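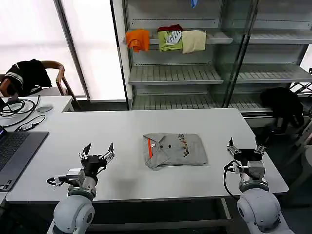
Folding is the job everybody at the Zindcombe returns centre used to dread, and it was the job I'd come to see. They handle clothes that people have bought online and sent back, and each piece has to be checked, folded and put away for resale. Adjoa Ametepe, who runs the floor there, met me at the door with a visitor's badge and a very strong tea, and we went straight to the room where the folding pair is taught new garments. I'd pictured something huge behind a cage. Instead it's two white arms at a table you could eat your dinner off, with an open laptop next to them, and between the grippers lay a grey polo shirt in a compact rectangle, the collar at one corner and an orange strip down the placket. I've worked in two clothes shops and I'd have been pleased with that one!

The centre belongs to Ukby, a family firm that started out mending school blazers, and it opened its doors to a few of us from the textile reuse network on 12 Dec 2024. The arms came in October. They're called Quiroga on the job sheets, both of them together, so you hear people say "Quiroga's on polos this morning" as if it were one person with a locker.

What I wanted to know was what happens to the folders. There are 29 people on the day shift, and before the arms 18 of them folded for most of it. Now folding goes round in shorter turns, and the time has gone into checking and repair, where the centre had always been behind. One woman who had folded for years told me she'd had sore wrists every winter and had asked to go on the repair bench the day the list went up. She showed me a zip she'd replaced (you couldn't tell) and then made me look at four more. A younger lad was less keen. He liked folding, he said, you could put your headphones in and think about something else, and checking needs your whole head. Adjoa didn't brush that aside. She said he wasn't the only one, and the turns are set up so that people who want more folding can swap for it.

Pay was the other question, and I asked it a bit clumsily over the sandwiches. The checkers' rate is higher than the folders' rate was, and everybody who moved across got it from their first shift. The evening crew had to wait a few weeks longer for theirs and are still cross about it.

After lunch we went back in for T-shirts. A polo has a collar to work from, but a soft T-shirt can land on the table in any shape it likes, and this is where the people who used to fold come into their own. They know the cloth. They can tell you which edge to go for first, and the technicians from Skoltitz sit and write it down.
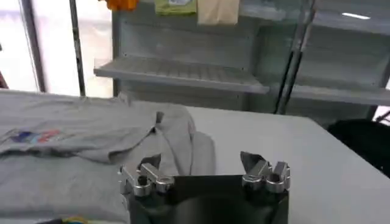

A light grey T-shirt bunched on the table, with the gripper's fingers apart.

I could have stayed there all afternoon. The target for the week was 148 garments through the teaching room, which sounds tiny next to the main floor (2,318 pieces the week before we came), but every one of them gets talked over. Why go for the hem? What do you do with a sleeve that's tucked under? Two folders had a proper argument about whether you smooth from the middle or from the shoulder, and the technician just kept typing.

Adjoa wants the folders to have a paid hour a week set aside for this, on the rota, with their names against the garments they've taught. It hasn't been agreed yet. She's also trying to get a softer mat put down by the repair bench, and I'm told that one's on order.

We finished in the loading bay, where it was freezing, and I missed my bus.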